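Why Do Folded Clothes Take Up Less Room?

I used to be terrible at folding. When I was your age I had a way of putting clothes away that I called "push and run." I pushed everything into the drawer, leaned on it with my hip until it closed, and ran before it popped open again. My name is Renato Pangilinan, and these days I write about ordinary things around the house and why they work the way they do. So today it's laundry! (Stay with me, there's science in it, and a trick with jeans.)

Let's start with a question. If you have one T-shirt, is it always the same size?

You'd think so. It has the same cloth in it whether it's in a ball or in a neat square. Nothing gets added and nothing gets snipped off. But try it: scrunch a T-shirt into a ball and put it in a shoebox. Now see how many more balled-up shirts you can squeeze in. Take them all out, fold them flat, and start again. You'll get more in the second time, and usually a lot more.

So what was taking up all that room? Air! A scrunched shirt is full of little caves and tunnels, and every one of them has air sitting in it. When you fold a shirt and smooth it with your hands, you push most of that air out. The cloth lies against itself, layer on layer, like pages in a book. A book with 196 pages is really just 98 sheets of paper lying very close together. If you crumpled each of those sheets into a ball you'd need a big trash bag to carry your book to school.

I do my folding on the bed, because it's the biggest flat place in the house and it's the right height for my back. A table is fine too. The floor is fine if you don't have a dog. (We have a dog. Her name is Plitari and she believes all warm laundry belongs to her.)

Jeans are where I tell everybody to begin. They're stiff, so they stay where you put them, and they have big strong seams that work like the lines on a road. You lay one leg on top of the other so the jeans are long and skinny. Then you run your hand down them, from the waist to the ankles, and out goes the air.
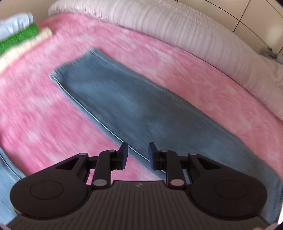

Jeans folded the long way on a fuzzy pink blanket.

Once you've got your long skinny jeans, bring the bottoms of the legs up toward the waist. Now they're half as long. Fold them in half again and you have a chunky denim rectangle that can sit on a shelf all by itself.

But look what happened to the thickness! Every time you fold something in half, you get twice as many layers. Let's call a pair of jeans two layers to begin with, a front and a back. Put one leg over the other and you've got four. Fold up the legs and there are eight. Fold once more and there are sixteen layers of denim in your hands. No wonder it feels like a brick.

That's called doubling, and it gets out of control very fast. Get a sheet of notebook paper and fold it in half, then in half again, and keep going. The first few folds are so easy you'll think I'm silly for bringing it up. By the time you've done 6 folds you have sixty-four layers, and you'll be squeezing with both hands and making a face. My nephew was sure he could beat it with a bigger sheet, so he used a whole page of newspaper. He made the face too.

Cloth does the same thing, only it's squishier than paper. That's why a thick towel won't fold as many times as a pillowcase will. The outside of every fold has to travel farther around the bend than the inside does, and with a fat, fluffy towel there's a lot of fluff to get around. The edge comes out round, like the back of a caterpillar. A thin cotton sheet gives you a sharper edge.

Now for stacking. My first stacks all fell over, and it took me an embarrassingly long time to figure out what I was doing wrong. I was stacking things in the order I pulled them out of the basket. Sock, towel, sock, sweater, giant beach towel on top. Whoops, over it goes.

What you want is the widest thing at the bottom. A wide bottom means the stack has to tip a long way before it falls. It's the same reason you stand with your feet apart on a bus. Fold your biggest towel first, make a nice wide base, and put the smaller things on top of it.

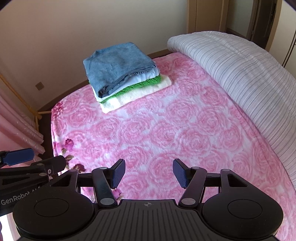

It also helps to turn all the rounded edges the same way, facing you. Then you can slide out just the one you want, and you won't be digging through loose corners. My grandmother did this with her towels and I thought it was only for looks. Then one morning I needed a washcloth in a hurry, and I pulled one out of the middle of her pile and nothing else moved. I was so impressed I did it again, and then she told me to quit it.

Soft things are a bit sneaky in a stack. Knitted cloth is made of loops, and loops are springy, so a sweater puffs back up after you flatten it. You can press it down and watch it rise a little, like bread dough. Smooth, thin cloth stays flatter, but it likes to slide. Fuzzy cloth grips. If I've got something slippery I'll put it between two fuzzy things, and they hold on to it for me.

Want to try an experiment? You'll need a ruler and some clean laundry.

Make a pile of clothes without folding anything. Just drop them. Measure how tall the pile is and write it down. Now fold every piece, stack them up and measure again. Then put your hand flat on top, press gently, and measure one more time. That last bit you squashed out was more air, hiding between the layers and inside the cloth itself.

When I did this with my own laundry, my dropped pile was 496 millimeters high and my folded stack was 178. Same clothes! I hadn't even ironed them. Yours will come out different, depending on whether you own as many sweaters as I do.

One more thing, and then you can go play. Air isn't bad for clothes all the time. A blanket keeps you warm because of the air trapped in its fuzz, so you want it fluffy while you're under it. It's only in the drawer that the air is in your way. So shake out your blanket at bedtime, and squash your jeans in the morning.

Comments

Hundgate Reader
We did the ruler test in our kitchen and my son's pile shrank by more than half. He has now folded his sister's clothes as well, without asking her.

Mrs. Callero
My second graders got stuck on the paper one at six folds, but one girl says she got seven with tissue paper. Can that be right?

Renato P.
It sure can, Mrs. Callero! Tissue is much thinner, so the fold has less to bend around. Tell her well done from me.

niazi_family
My daughter wants to know if Plitari has her own blanket.

Renato P.
She has two and sleeps on mine.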